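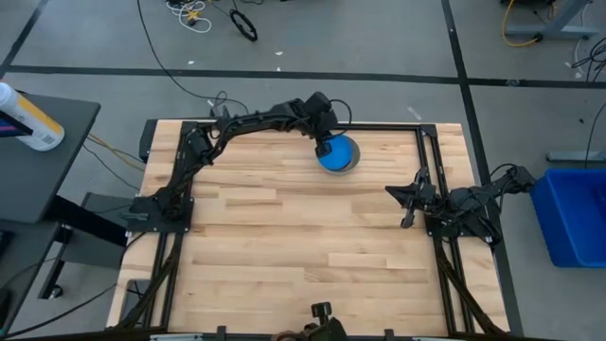
The Curdale top in a black aluminum frame, pale maple strips with the seams showing.

Curdale Butcher-Block Table Top
Item no. 2249
Price: $274, top only
Page last updated November 13, 2023

I'll come right out and say the Curdale is my favorite thing in the shop. I have one in my own kitchen, one under my sewing machine, and I'd have a third if my husband would give up the dining table (he won't, I've asked!). It's a plain rectangular top made of maple strips glued side by side, and it goes on pretty much any frame or set of legs that can take the weight.

What I love about it is the color. The strips run from a light creamy tone to one a shade darker, and they come out of the stack in whatever order they come, so no two tops have the same stripes. If you want every board to match, you'll be happier with the Nallum, which we sort by hand and which costs more. I like the mix myself – it hides crumbs, for one thing.

Put something bright on it and the whole table wakes up. Blue is the color I keep going back to. A blue bowl on pale wood does more for a room than the big centerpiece I used to drag out every time we had company, and you can eat soup out of it afterward.

Thickness: 40 mm
Wood: maple, edge-glued strips
Finish: hardwax oil, three coats on the top, one underneath
Edges: lightly rounded by hand
Legs, frame and screws: sold separately

Now, frames. The Curdale looks good on painted wooden legs, and I've seen it on an old treadle base that made me jealous, but black metal is the one I'd pick. You get that dark outline all the way around and the wood looks lighter for it. If you already own a frame, measure it twice and send me the inside numbers as well as the outside ones. A top that sits inside its frame needs a little room on each side for the wood to swell in August, and I'd much sooner trim it here than have you doing it in the driveway with a borrowed saw.

Screws go in from underneath, through slotted holes if your frame has them. Snug is fine. Please don't crank them down! The top wants to move a hair with the seasons and it'll find a way to do it whether you let it or not.
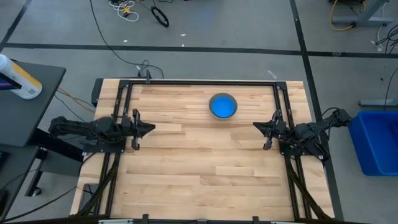
Noreen Brennan asked me whether the seams fill up with flour, and she rolls out a lot of pastry, so I took the question seriously. My answer was that you can see the seams but you shouldn't be able to feel them. The strips are sanded flat after gluing and the oil goes over everything. If you ever do catch a seam with your fingernail, send me a photo and we'll sort it out.

Cleaning is a damp cloth and then a dry one. Skip the bleach sprays and anything gritty. Water rings happen, mostly from cold glasses, and most of the ones I've made came out with a dab of oil and a soft rag left to sit overnight. A tin of Ghauri oil goes in the box with every top and lasts me a good long while. Hot pans need a trivet, same as on any wood.

You'll get scuffs too. The front edge goes first, where the plates slide on and off and where everybody leans while they're waiting for dinner. I leave mine alone for months and then give the worst bit a quick rub with fine paper, always with the grain, and wipe some oil on after. Do the whole top once a year if you're feeling keen – I usually get around to it when the windows can be open.

About the shine: the oil is a satin, but any smooth table will throw back a ceiling light if you get your eye down low enough. For a duller look, ask for the matte finish when you order. Same price.

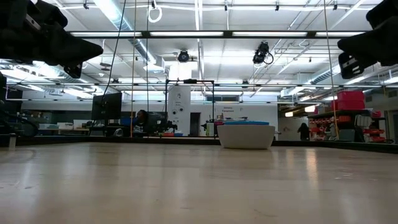
Gobnait Ó Riain would go matte every time, and told me so in the reviews: she bought the satin, liked it fine in the daytime, found it too bright under her kitchen strip light, and took it back herself with a fine pad in one evening. Four stars, and she's since ordered a second one in matte for the utility room.

Tops ship flat in a Lekeck crate with corner blocks. It's a two-person lift, so have a friend handy. Let it lie flat indoors for a couple of days before you screw it down, and keep the crate until you're sure about the fit.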